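The Thursday crew and the little white arms

I got lost twice on the way to Astusen, which is a bit embarrassing because it's the only thing on that road with its lights on at ten to six in the morning. By the time I found the staff door the kettle had already been around once and I'd missed the good biscuits.

Astusen handles returns. You buy something online, you decide you hate it, you post it back, and it lands in a shed in Nullthorpe where a person opens the satchel, works out what it is, checks whether it's scratched, and decides whether it goes back on a shelf, into the seconds bin or off to be recycled. There are 235 people on the books across all the shifts. A good morning on the kitchenware side gets through 2,000 items, and until last winter every one of those was picked up, turned over and put down by hand.

Now a few of them aren't. I'd been told that on the phone in the sort of hushed voice people use for a redundancy or a new baby, so I arrived expecting something enormous in a yellow cage. What I got was a row of benches at the back of the building, with seven white robot arms small enough that my first thought was that somebody's kid had left a science project behind. They have printed plastic joints, black motors and a fair bit of wire on show. One of them was going at a mug when I walked up, and I stood there with my tea like I was watching a toddler near a swimming pool.

"You get over that," said Ulises Gaete. "I used to hold my breath. My wife said I came home looking blue."

Ulises has been at Astusen long enough to have worked every station in the place. He did satchels, then grading, then a stretch on the Holroyd line, the old belt sorter that takes up the middle of the shed and makes a noise like a tumble dryer full of spanners. These days his job title is bench lead, and what he does for most of a shift is teach. He sets a couple of things down on a mat, shows the arm what he wants done, moves them, shows it again, and moves them once more. Some days it's boxes of lids. The morning I was there it was a pale green mug with a steel lining and a little purple cylinder that could have come off the end of anything, and the lesson was telling a big thing from a small thing and getting a proper grip on each.
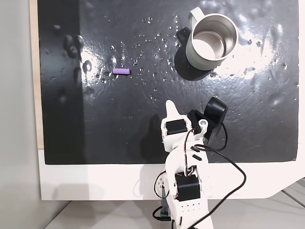 I asked him whether it was boring and he thought about it for longer than I expected. Bits of it are, he said. But satchels were boring as well, and satchels gave him a wrist that clicked. What he likes about teaching is that he gets to be fussy. On the grading line there was never time to be fussy – you had your rate up on the screen over your head and everyone could see it, and if you were the kind of person who wanted to turn a mug around and look at the bottom of it properly you learned to stop wanting that. At the bench, the fussing is the whole job. If he's sloppy about how he closes on a handle, the arm will be sloppy in exactly the same way, and he'll have to look at his own bad habit coming back at him all week.

"It's like hearing your voice on an answering machine," he said. I've been thinking about that ever since, mostly while doing the dishes.

The arms run on software from an outfit called Clevier, and the first lot of Clevier people to visit didn't go down well. They gave a talk in the lunchroom with slides. There was a slide about "freeing up human potential" and somebody at the back asked whether human potential would still be getting the Saturday loading, and it went downhill from there. The second visit was better. Two of them turned up in work boots, sat on the grading line for a full shift and got told off for being slow, and after that people would talk to them. A lot of what's on the benches now came out of that second visit, including the height of the tables and the decision to have a stop button you can whack with your elbow.

It took me most of the morning to understand what the arms are good for, and I'm still not sure I've got it straight. They aren't quick. I watched one spend so long lining itself up on a spoon that I wanted to reach over and do it myself (I was asked not to, quite firmly). Anyone on the grading line would have been three parcels further along. What they can do is the same dull move over and over on the same dull item, which matters when a shop sends back a whole pallet of something. Ulises keeps a tally on the whiteboard behind his bench, and the best run so far stands at 1,553 lids out of one tub and into another without anybody having to step in. There's a drawing of a lid with a crown on it next to the number. I was very taken with the lid.

But a mixed satchel? Forget it. Half of what comes back to Nullthorpe has been repacked by a cranky customer at midnight using a bread bag and far too much tape. You open it and there's a garlic press, a charger that belongs to something else, a note apologising to nobody in particular. People sort that out in a second and a half with one hand while telling you about their daughter's netball. I didn't see anything on the back benches that was close to it, and the Clevier pair, to their credit, didn't pretend otherwise when I rang them afterwards.

So the work has split. The pallets of identical stuff are drifting towards the back of the shed and the weird stuff stays out the front with the people. On paper that sounds lovely, and plenty of the crew will tell you it is. The catch came up over lunch, when I sat with four of the graders around a table with a jigsaw half done on it. The identical stuff used to be the rest. You'd have a hard run of mystery satchels and then a pallet of matching bowls would come through, and for twenty minutes you could let your brain go soft and have a chat. Take the bowls away and every parcel is a puzzle. One of the women said she goes home more tired now than she did when the lifting was worse, and the others all nodded into their sandwiches.

I hadn't thought of that at all. I'd come in with my questions lined up about jobs going, and I did ask them, but the thing people wanted to talk about was the bowls.

To be fair to management, they've heard about the bowls too. Since August there's been a rotation where graders come off the front and do a spell on the benches, partly so more people know how to teach the arms and partly so they can sit down. The benches are tucked in behind grey panels, away from the worst of the Holroyd racket, and you can have a conversation back there without shouting. There's now a bit of competition for the spots. I was shown the sign-up sheet, and it had the look of a thing that's been crossed out and argued over a great deal.
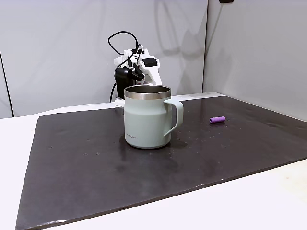

So has anyone lost their job over it?

Not so far, although the front line is smaller than it was. Three people retired over the past year and weren't replaced, and the casual pool gets fewer calls than it used to before Christmas. Everyone permanent has kept their hours, and that's written into the agreement until it comes up for renewal, when I'd expect a fairly lively lunchroom.

The casuals are the part of this I keep coming back to. When a place like Astusen says no jobs have gone, it means none of the ones with a locker. I spoke to a young bloke who used to do the peak weeks there every summer to pay for his course, and he found out about the arms from a mate's video. He wasn't bitter about it. He'd picked up work at a nursery, he said, potting things, and it was nicer outdoors. But he'd have liked a phone call.

The pay question is a messy one too. Bench teaching started out on the same rate as grading, on the theory that you're sitting down. Ulises argued it should be higher, on the theory that you're training something, and if he trained a person he'd get an allowance for it. That went back and forth for months. He got it in the end – a small allowance, enough for a tank of petrol a fortnight – and he's prouder of that than he is of the lids, I reckon, although the lids have the crown.

What surprised me is how much the people on the benches have opinions about individual arms. They're all the same model, same plastic, same motors, and I'd have sworn there was nothing between them. But the one nearest the fire door is supposed to be gentle, and the one beside it is known as a snatcher, and there was a proper disagreement going on about whether the third one along had got worse since its cables were redone. Ulises reckons it's all down to who taught it last. Leave a heavy-handed person on a bench for a few shifts and you'll see it. He can pick his own pupils from across the room, he says, and he offered to prove it, so I made him turn his back while they started up two of them and then turn around and tell me. He got it right. He also got it right the second time, and after that I stopped testing him because he was starting to look smug.

I had a go myself before I left. You guide the thing through the move and it remembers, more or less, and I was so worried about breaking it that I crept up on that green mug as though it might bolt. I set the arm down a good way short, twice. One of the graders on rotation leaned over and told me I was being too polite. "It'll learn that off you," she said, "and then we've got a polite one, and they take all day."

They wiped my lesson as soon as I'd finished, which I thought was fair enough. The two o'clock crew was coming through the door by then, somebody had switched the Holroyd line back on after its clean, and Ulises was already putting the little purple cylinder down in a new spot, standing back to look at it, and shifting it a bit further to the left.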